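Drei Kisten und ein Obstkorb

22. März 2026, abgelegt unter: Haushalt, Aufräumen

Angefangen hat es mit den Bausteinen. Sie lagen seit Wochen in einer Papiertüte im Flur, und jedes Mal, wenn ich die Tüte anhob, riss sie ein Stück weiter ein. Also bin ich nach Plustville gefahren und habe Kisten gekauft.
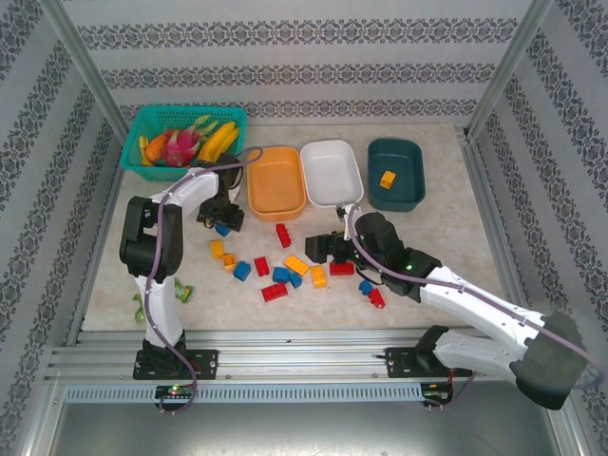

Ich wollte rechteckige, weil runde Behälter im Regal Platz verschenken, und ich wollte verschiedene Farben, damit man sie ohne Beschriftung auseinanderhält. Orange, Weiß und ein dunkles Petrol sind es geworden. Nebeneinander an der Rückwand nehmen sie wenig Tiefe weg, und vorne auf der Platte bleibt Fläche zum Arbeiten. Das war mir wichtiger als die Frage, ob die Farben zusammenpassen.

Die Aufteilung habe ich zweimal geändert. Zuerst sollte nach Größe sortiert werden, das hat Wiebke mir ausgeredet. Wer einen Stein in der Hand hat, sieht die Farbe sofort, bei der Größe muss man überlegen und bei den mittleren streitet man sich. Jetzt gilt: Gelb kommt in die petrolfarbene Kiste, Rot und Orange in die orange, alles andere in die weiße. Dass Gelb ausgerechnet in der dunklen Kiste landet, hat einen praktischen Grund, man findet die Steine darin gut wieder. In der orangefarbenen übersieht man sie schneller, als man denkt.

Der Korb stand vorher in der Küche auf der Fensterbank. Er ist aus Kunststoff, ein durchbrochenes Geflecht in Türkis, und lässt sich in der Spüle abbrausen. Vorher hatte ich einen aus Weide, der sah schöner aus, aber in den Ritzen saßen irgendwann die Fruchtfliegen, und nach dem dritten Sommer habe ich ihn weggeworfen. Ein Korb mit Löchern ist für Obst in jedem Fall besser als eine geschlossene Schale. Luft kommt auch von unten dran, und wenn etwas matschig wird, merkt man es früher.

Eine Banane ist bei uns immer im Korb. Die Drachenfrucht ist eher eine Ausnahme, die kauft man ja nicht jede Woche. Yaa Mahama hat mich vor einiger Zeit gefragt, warum ich Möhren zum Obst lege. Ich mache das, weil ich sie sonst im Gemüsefach vergesse. Was ich sehe, kommt auch auf den Tisch. Bei echten Möhren geht das ein, zwei Tage, danach werden sie weich und biegen sich, also lege ich nur so viele hin, wie wir wirklich essen. Der Rest bleibt im Kühlschrank, in ein feuchtes Tuch gewickelt. Bananen verderben anderes Obst schneller, wenn sie direkt daneben liegen, das weiß ich, und trotzdem habe ich keinen zweiten Korb angeschafft. Bei der Menge, die wir im Haus haben, lohnt es sich nicht.

Zur Tapete, nach der schon zweimal gefragt wurde: Sie ist hellgrau mit dunklen, ornamentalen Bändern quer darüber, ein bisschen wie Damast. Ich habe sie als Restposten bei Zomden bekommen, 13 Euro die Rolle. Hartmut Ehlers fand sie zu unruhig. Beim Kleben ist sie tatsächlich unangenehm, denn die Bänder müssen an den Ecken auf gleicher Höhe ankommen, sonst sieht man den Fehler jeden Tag. Ich habe die erste Bahn wieder abgezogen und neu angesetzt. Wer so ein Muster verarbeiten will, sollte mit der Rückwand anfangen und dann erst an die Seiten gehen. Auf den Verschnitt achten, bei mir blieb von der letzten Rolle kaum etwas übrig.

Die Platte ist beige und gesprenkelt. Für eine Arbeitsfläche ist das dankbar, Krümel fallen nicht auf. Das hat allerdings den Nachteil, dass man sie auch beim Wischen nicht sieht. Ich gehe deshalb einmal mit der flachen Hand darüber, bevor der Lappen kommt.

Bezahlt habe ich für die drei Kisten und einen Satz Filzgleiter zusammen 49 Euro. Günstiger wäre es gegangen, die Kisten bei Niskanen waren aber so dünn, dass sich der Rand beim Tragen verbogen hat. Deckel habe ich weggelassen. Mit Deckel räumt bei uns niemand etwas weg, dann liegt der Stein obendrauf und bleibt dort.

Offen ist noch, wohin mit den Sonderteilen, also Rädern, Fenstern und den kleinen Platten. Im Moment liegen sie in einem Schraubglas. Wiebke hätte gern eine vierte Kiste, ich würde lieber aussortieren. Zhenhua Peng nimmt einen Teil der Steine für seine Kinder, er holt sie Ende März ab. Bis dahin lasse ich alles so stehen.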